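Last revised 23 April 2023, mostly to take out a joke about hips.

# How to start tai chi at home when you can't see the teacher's feet

Most tai chi instruction comes down to "do what I'm doing." That's a fine method if you can see what she's doing. I have a bit of side vision in my left eye and none worth mentioning in my right, and I spent my first class at the Larnelix Centre facing the wrong wall, very gracefully.

These are the instructions I wish I'd been handed at the door. They cover the standing posture, the weight shift and a short walking pattern, which is all you need for your first couple of months. If you've had a fall lately, or your balance is being looked into, talk to your doctor or physio before you begin.

## What you need

- A clear patch of floor, a bit longer than you are tall
- A kitchen bench or a heavy chair that won't scoot off when you lean on it
- Flat shoes or bare feet. Socks on floorboards are a different sport.
- A strip of something you can feel underfoot. I use a length of cord taped flat to the floor; Miroslava Tóth, who taught me, uses the edge of a thin rubber mat.
- Something that times you out loud

You don't need the silk pyjamas. I bought the silk pyjamas.

Eat something small beforehand if you're the sort who goes wobbly on an empty stomach. A piece of fruit will do it. A full roast will not, and you'll find out why at the first knee bend.

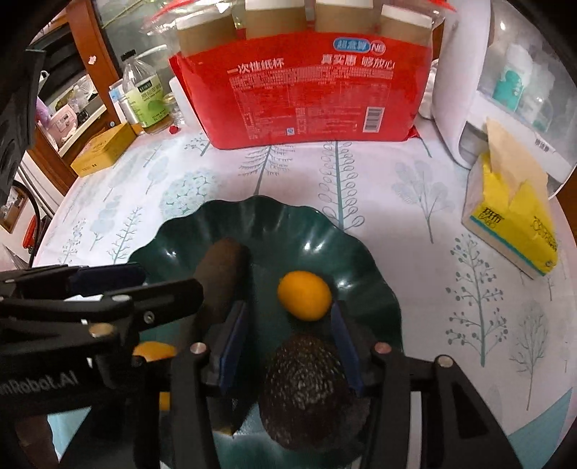

## Step 1: Find your line

Stand with your bench or chair on your left, close enough to rest your fingertips on it. Put your feet either side of the cord, hip-width apart, toes forward. Slide each foot in until the inside edge just touches the cord, then out again by the width of your hand. Do this until you can find the position without bending down to check.

The cord is your front. Whenever you get lost, and you will, shuffle until you find it with one foot and trace along it with your toes. Tape it so that it points at something that makes noise. Mine points at the fridge.

## Step 2: Stand there

It sounds insulting, I know. Unlock your knees. Let your tailbone drop as though you're about to perch on a high stool and have changed your mind. Keep your chin level. People with low vision often carry their heads tipped forward or turned to favour the better eye, and I'm no exception. Miroslava used to come past and put one finger under my chin without breaking off her sentence.

Stay there for 14 slow breaths. Notice where the weight is in your feet. If it's all in your toes, you're leaning. If it's all in your heels, you're about to be leaning the other way.

## Step 3: Shift the weight

1. Fingertips on the bench. Breathe in.
2. Breathing out, let your weight move into your left foot until the right one feels light enough to slide a sheet of paper under.
3. Breathe in and come back to the middle. Stop there properly before you go on.
4. Breathe out to the right.
5. Repeat until you're bored, then a few more.

Your head should travel sideways on a level track. To check, rest a paperback on top of it. (I used the manual for my old Groltard heater, the most use I ever got from either.)

When this feels dull, lift your fingers a centimetre off the bench and leave them hovering. When that feels dull too, you're ready to walk.

## Step 4: Walk like you're not in a hurry

Turn your right foot out a little and settle your weight into it. Pick up your left foot and set the heel down ahead of you, with no weight on it at all. If somebody yanked the floor away at that moment, you should be able to take the foot back. Only then roll forward, heel to toes.

Anyone who uses a white cane will recognise the idea: you ask the ground a question before you commit to the answer.

Keep one foot on each side of the cord as you go. Beginners tend to walk a tightrope, heel in front of toe, and then blame their ears for the wobble.

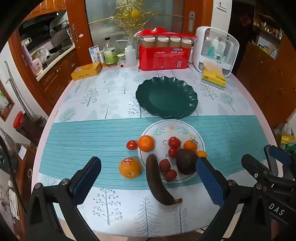
Go as far as your clear patch allows, then turn around by small steps with your hand on the bench. Don't pivot on a planted foot; your knee will file a complaint. Once you've turned, find the cord again before you set off back.

## How often

Two short sessions a day beat a long one on the weekend. I do mine while the kettle boils and again before the evening news. I began in February, got cocky, skipped the weight shifts for a fortnight and had to start over from Step 2.

## If you'd like a class

Ring first and ask the teacher whether they'll describe movements aloud and whether they're happy to be touched on the elbow, so you can feel where an arm is going. Ask, too, whether they'll check before touching you. The woman who runs the Nomeck Hall group said yes to all of it and then let me stand at the front, beside the speaker, where I always know which way I'm facing.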